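Search this site Enter your search terms Go

Where did all the handwriting go? My project on shopping lists

Project report, Everyday Life module
Handed in 10/21/19

How I ended up with this topic

I wanted to do my project on music festivals, like half the year group, but my tutor Griet Lambrechts asked me what I could find out about festivals that I didn't already know, and I had no answer. The same evening I was at my gran's and she was writing her shopping list on the back of an envelope, in the order of the shelves at her supermarket. Bread first, bleach last. I'd seen her do it a thousand times and never noticed the order! So that was my topic sorted on the tram home.

My question was pretty simple: how do people in my neighbourhood write down what they need to buy, and does the way they write it change how they shop? I thought I already knew the answer (young people use their phones, old people use paper, done). I got that quite badly wrong, which I'll come to.

What I did

I collected 158 shopping lists during September. Most were given to me by people I know, or by people that people I know know. I put a shoebox by the till at Dandik, the little grocer's on our corner, with a note asking customers to drop their list in on the way out. The owner, Roel Nijs, was lovely about it and even started reminding people himself, although he also threw in his own order sheets, which I had to take out again.

For lists on phones I asked people to send me a screenshot. Everyone who gave me something was told what it was for, and I crossed out names and phone numbers before I did anything else. You'd be surprised what people write on a shopping list. One had the whole seating plan for a christening on the back.

I also did seven interviews. They were meant to last ten minutes each and hardly any of them did. Thijs Verstraete from my seminar group helped me with two of them, because I can't write and nod at the same time, and he was good at keeping quiet in the gaps so that people carried on talking. I'm not good at that at all.

After that I sorted everything by what it was written on, whether it had any order to it, and whether things had been crossed off. I did the sorting over a weekend on the floor of my room, and then again properly when I realised I'd changed my mind halfway through about what counted as "in order".

Before you get to the list

Something I hadn't planned for at all was the kitchen. Nearly everybody I interviewed started by telling me about the list before the list, the running one that lives at home, and who is allowed to add to it. Vasylyna Ostapchuk shares a flat with three other people and they have a board for it. Anyone can write on it, but whoever is going to the shop copies it out on paper first, and she said the copying is where the arguments happen. If something has been on there for weeks and nobody claims it, it gets left off. She called that "voting by not buying", and I've been thinking about it ever since.

Gijs De Graaf does something similar on his own, which I found rather sweet. He writes things up as they run out, then sits down with a coffee and decides what he really needs. He told me that he nearly always takes off biscuits and then nearly always buys them anyway.

I'd been treating a list as one object, made once by one person. After these two conversations I went back to my notes and added a column for whether the list had been copied from somewhere else. I couldn't fill it in for the shoebox ones, obviously, and I wish I'd put a question about it on the note.
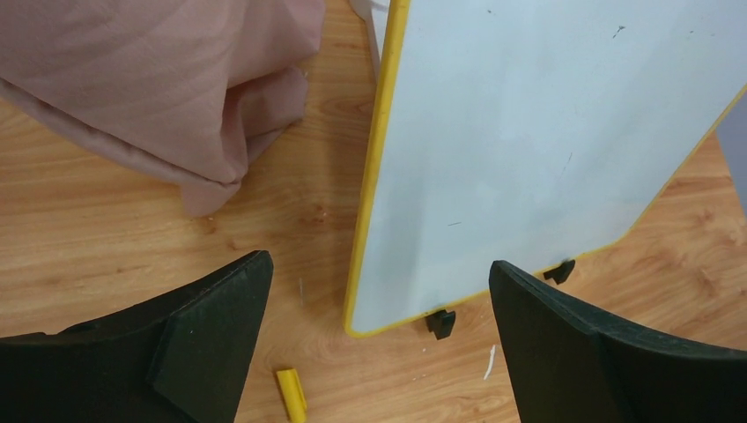 What I found out

First the thing I got wrong. Paper was not just for older people. Plenty of students gave me paper lists, and their reasons were mostly practical: a phone screen goes dark when you're holding a basket, or you need the torch hand free, or the battery's gone. One boy said he likes to have something to throw away at the end. Meanwhile my gran's neighbour keeps everything in her phone and shares it with her daughter, who adds things from another town. She thinks paper is a faff.

The order was more interesting than the age. Lists seemed to fall into a few loose groups. Some followed the shop, like my gran's. Some followed meals, so you'd get mince, onions, tin of tomatoes, then a gap, then eggs and flour. And a lot were simply in the order that people thought of things, with washing powder stuck in between grapes and ham. The people who wrote by meal were the ones who told me they threw away less food, but that's only what they told me, and I had no way of checking it in their bins (I did ask Griet. She said no).

Spelling and short forms were great fun. People write for themselves, so half of it is code. "The good one" came up on two different lists and I still don't know what it was. There was also "Thing for M.", underlined hard enough to go through the paper.

Crossing off was less common than I'd expected. Several people said they only cross off when the list is long, and otherwise they just look at the basket. Phone users ticked more, I think because the app makes the item vanish and that feels nice.

What I'd do differently

The shoebox only caught people at one shop, and a small shop at that. Somebody doing a big weekly shop by car probably writes a very different list, and I have hardly any of those. I'd also want to follow one household for a month, from the first scribble in the kitchen to unpacking the bags, and see how much changes along the way.

I should have written down the date on each list when it came in too. I started doing it in the second week, which was no use for the first.

Thank you to Roel for the till space, to Thijs for the silences, and to my gran, who has asked for her envelope back.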